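Projects > Student Club > Kitchen Table Dataset > README

# Murkuline Kitchen Table Dataset

Data card and README, version 2

Written by Adelino Lobo for the Murkuline robotics club. English checked by Ffion Gwilliam, but the mistakes which stayed are mine.

## What is in this repository

This repository keeps the recordings that our club made with the two-arm station during the school year, together with the scripts to read them and the task sheets. We are a student club. Most of our members had never worked with a robot arm before they joined, and this should be remembered when you look at the quality of the motions. Some episodes are slow, and in some of them the operator is clearly thinking in the middle of the movement.

The dataset has 200 episodes. Of these, 100 belong to the task we call "fruit", and the rest are divided between "dishes" and "free". The older version 1 had only the fruit task. If you have downloaded version 1, please delete it, as the gripper values in it were saved with the wrong sign.

## Who made it

The club has 13 members this year. Every member recorded at least a few episodes. We did not give more time to the best operators, although this was discussed for a long time. The opinion of Ffion was that a club is for learning and the dataset comes second. I was first against it, and now I agree with her.

The operators are marked in the metadata by a letter and never by name. Please do not try to guess who is who.

## Tasks

**fruit**: Move one piece of fruit between the cutting board and a dish. The dish can be the bowl or the tray. The start position of the fruit is free, but it must be possible to reach it with one arm. The left arm or the right arm can be used, and the field `arm_used` says which one.

**dishes**: Put one dish on or next to another one. In this task the two arms may work together. It was the most difficult task for the beginners, who often moved both arms at the same time and then lost attention on one of them.

**free**: No fixed goal. The operator writes one sentence before the recording and then tries to do what the sentence says. We kept the sentences as they were written, with spelling mistakes. One of them is only "tidy up please".

## File layout

Every episode is one folder:

 episodes/
 fruit/
 f_001/
 head.mp4
 joints.csv
 gripper.csv
 meta.json
 dishes/
 free/
 scripts/
 load_episode.py
 replay_murer.py
 check_gaps.py
 sheets/
 task_sheet_fruit.txt
 task_sheet_dishes.txt

The file `joints.csv` has the left arm first and then the right arm. The time column is in seconds from the start of the episode. The gripper value is 0 when closed and 1 when fully open.

In `meta.json` you will find these fields:

- `task`: fruit, dishes or free
- `operator`: one letter
- `arm_used`: left, right or both
- `result`: done, failed or stopped
- `note`: free text, often empty

The result "stopped" means that a person pressed the stop button or that the software stopped the arm. We do not separate these two cases, and I am sorry for this. In version 3 it will be two different values.

## How to use the scripts

The loader needs Python and the two packages which are named in `requirements.txt`. To read one episode:

 python scripts/load_episode.py episodes/fruit/f_001

It prints the length of the episode and the result. With the option `--plot` it also draws the joint curves.

The script `replay_murer.py` sends the joint values to Murer, which is our small simulator. Murer was written by an earlier generation of the club and has almost no documentation. It works, but it does not know anything about contact. A fruit in Murer stays where it is until you tell it to move. Please use the replay only to look at the arm motion.

Do not send the recorded values directly to a real arm. Our mounting height is not the same as yours.

## Table and objects

We cover the table with brown paper and make a grid on it with dark blue tape. The grid is for the people. When a member prepares the table, another member can say "one square to the left" and both understand the same thing. The grid was made by hand, so please do not use it for measuring. For camera calibration we used a printed board, and those files are in a separate folder which you can ask for by email.

We change the paper when it becomes too bad, but we have not always agreed on what is too bad. A model trained on our data will see wrinkles, and also places where the paper is torn. We think this is useful. Abubakar, the mentor club from the other campus, has a perfectly clean white table, and their first model could not find the bowl on ours.

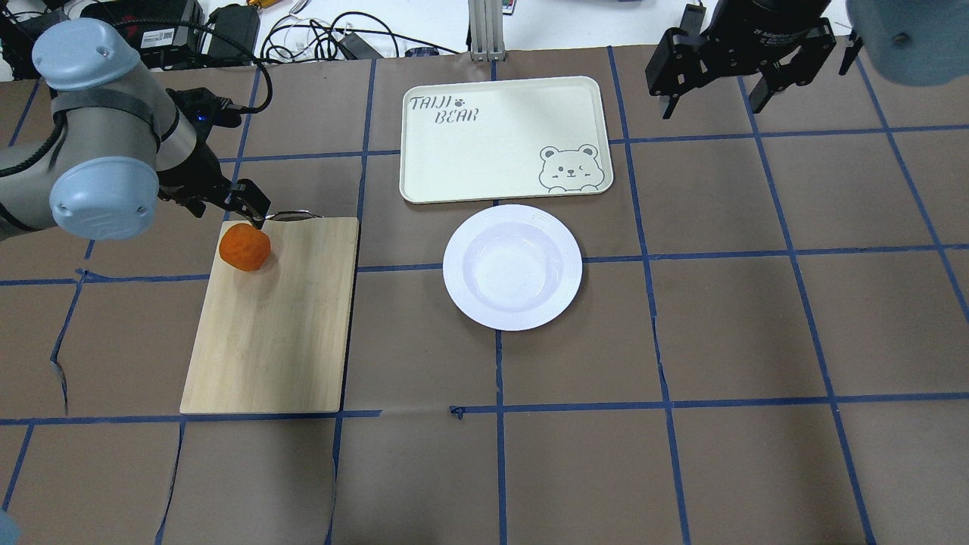

For round fruit we recommend to the operator to come down slowly and stop just before the touch, then correct the wrist, and only then go lower. In the first weeks many people went down directly and pushed the fruit away. After this rule was written in the task sheet the recordings became calmer. The rule also makes the episodes longer, so when you compare the times of early and late episodes, you should know about it.

The orange is the hardest object in the fruit task. When it is on the board it can roll away with a very light touch, and an operator who follows it with the gripper usually makes the situation worse. Our advice is to open the gripper, go up, wait and begin again. Episodes with more than 9 such attempts were taken out, and they are not in the numbers given at the start of this file.

The arm which does not work should stay up with its gripper over the table, in a position where it does not block the other one. Its values are still recorded. Some people who used version 1 removed these columns to save space, and then they had trouble with the dishes task.

## Known problems

- In some episodes of the free task the video starts a little before the joint data. Use `check_gaps.py` to find them.
- The light in our room changes during the afternoon. We did not correct the colors.
- Equipment and cables behind the table can be seen by the head camera. If your model pays attention to them, crop the top of the video.
- The notes are in three languages. I translated a part of them and then the exams came.
- Operator K recorded with the left and right controllers exchanged for one session. The data is correct, only the motion looks strange.

## What the data should not be used for

It should not be used to compare the skill of our members. It is also not suitable for any claim about safety near people, as no person works at the table with the arms during a recording.

## License and citation

You can use the data for study and for research without asking. For a product, please write to us first. If you publish something, cite it as "Murkuline Kitchen Table Dataset, version 2" and send us the link, we put all of them on the wall of the club room.

Part of the storage is paid by the Donaden student fund. They did not choose the tasks.

## Plans

In August we want to record a new task with soft objects, probably a cloth. The task sheet is not ready. If you have experience with cloth, even bad experience, we would be very happy to read about it.

Last change to this file: Jun 1, 2026

---

Comments (4)

**tobrek**
Thanks for sharing. The loader fails for me when the path has a space in it. I put quotes and it still fails.

**Adelino Lobo**
You are right, the path is split in line one of the function. I will repair it this week. Until then please use a folder without spaces.

**m_hollis**
Is the unused arm's gripper always open in the fruit task? I'm getting a few episodes where the value sits in the middle the whole time.

**Ffion Gwilliam**
It isn't always open, no. We only ask people to keep that arm out of the way, and the gripper is left however they like. Treat the value as real.

Contact: the club mailbox, see CONTACT.txt | © 2026 Murkuline robotics club | Back to top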